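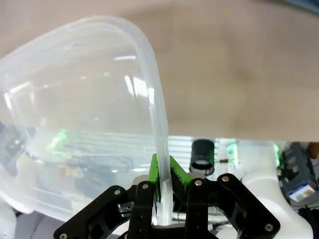
By D. Nanayakkara
Feb 8, 2020

A two-armed robot being taught to sort recycling in Tredham has been taken off unsupervised work after developing a habit of refusing to let go of the bins.

Stiver, the company behind the machine, said in a short notice to its customers that the fault affects how the grippers handle clear plastic containers. The robot is supposed to pinch a container by the rim, slide it into place, open its fingers and get on with the cans and bottles. In a January test, it did the first two steps nicely. It then informed its own software that the fingers were open, which they were not, and headed off to its next job with the container still attached.

The trouble came to a head during a run of 200 container moves, 34 of which ended with some version of the same mistake. Most were minor. The container twisted, the arm felt the extra drag and stopped, and someone reset it. In the worst case the arm carried on and swung a container of crushed cans off the table at a height the company's notice calls "above planned." The cans went on the floor. One went under a cabinet and is described in the incident log as "recovered later."

There were no injuries, though an operator had been reaching into the same container moments before, and that is the part the company's safety staff did not find funny. Under the shop rules, hands can be in the bin while the arms are paused. The robot considered itself paused at the time. It also considered its fingers open, so its word was not carrying much weight by the end of the afternoon.

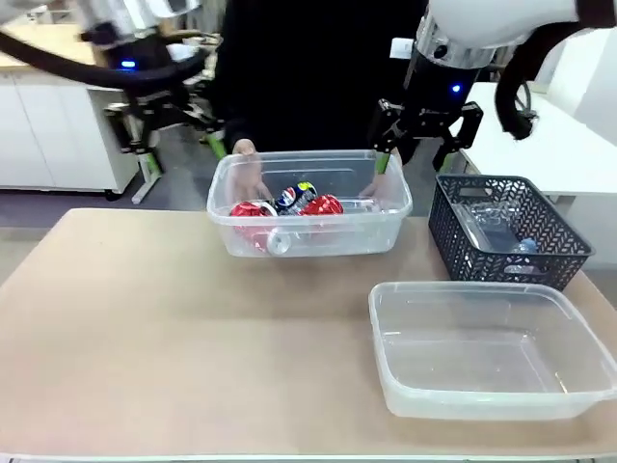 Stiver blames the finger pads. They are soft and a little tacky, good qualities for holding on to a slippery can and poor ones for parting with a smooth plastic rim. The motor that drives the fingers slips slightly under load, and the software was reading the motor's position as proof that the fingers had moved. Clear plastic doesn't help either. The vision system that might have noticed a large container hanging from the robot's hand had trouble seeing the container at all.

A software update now makes each arm tug gently after every release and wait for an all-clear before moving away. The fix adds a pause to each move, and the robot was already no threat to the speed records set by people with gloves on. Until the update passes a run of 800 moves without a stuck rim, an operator has to stand within reach of the stop button whenever the machine is on, and hands stay out of the containers unless the power to the arms is cut.

Plilthorpe, the town next door, had planned to try the system at its recycling depot this spring. Its public works office said the trial is on hold and that sorting there will continue by hand.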